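The second life of the steel bin

For most of the last century, if you bought groceries by the case in Hamholm, they came to you in a metal bin. The dairies used them, and so did the bakery on Merrick Street. They were painted grey or blue, depending on who had ordered them, and they were made to be knocked about.

Plastic crates took over because they were lighter and cheaper. The old bins went into sheds and under stairs, and a good many went for scrap. Now they are coming back into use, mostly as places to tip small loose things that need sorting: packets, tubs, sachets, the odds and ends that never sit straight on a shelf.

Zomitz, a second-hand dealer in shop fittings on the edge of town, sold 67 metal bins in August. The year before it sold six in the same month. Buyers are split between small shops and people fitting out a pantry or a workroom at home.

The shape matters more than the age. Straight sides hold more, but anything small ends up in the corners and has to be dug out. Sloping sides bring the contents back towards the middle, and you can get a hand down to the floor of the bin without scraping your knuckles. The drawback is that sloping bins take up more room at the top than they do at the bottom, so measure the widest part before you clear a space on the bench.

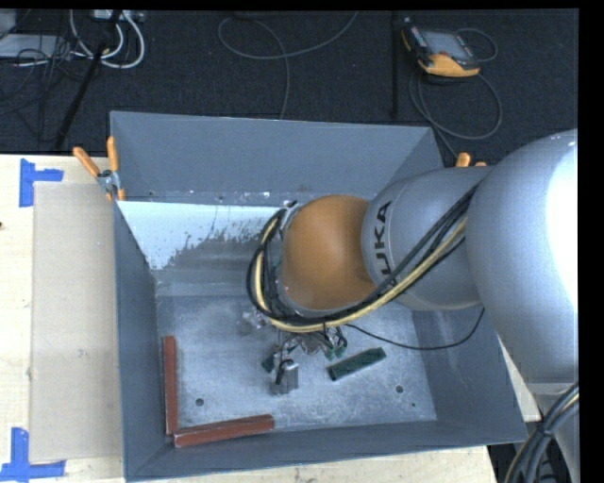

Merrick, who has run two of them in a shop stockroom for years, thinks people worry too much about the paint. Chips along the bottom edge are normal, Merrick says, and a bin without any has probably been resprayed. What you should look for is rust in the seams, and a floor that rocks when you press on one corner.

Setting one down on a wooden table is fine if the underside is clean. Run a cloth along the bottom edges first. A strip of felt will save a soft pine top, and it also takes away most of the noise, which is considerable when you are dropping tins in.

Shiny packets are the awkward customers. They slide over each other and hide in the glare of an overhead light, so a lamp placed to one side is a help. Don't fill the bin more than a third full if you are picking things out one at a time.

Prices vary a good deal. Lultine, which makes new bins to the old pattern, charges 309 pounds for a set with a stand. Used ones cost far less, but you may wait a while for a matching pair. Zomitz keeps a list of people to ring when a load comes in, and collection is from the yard before noon.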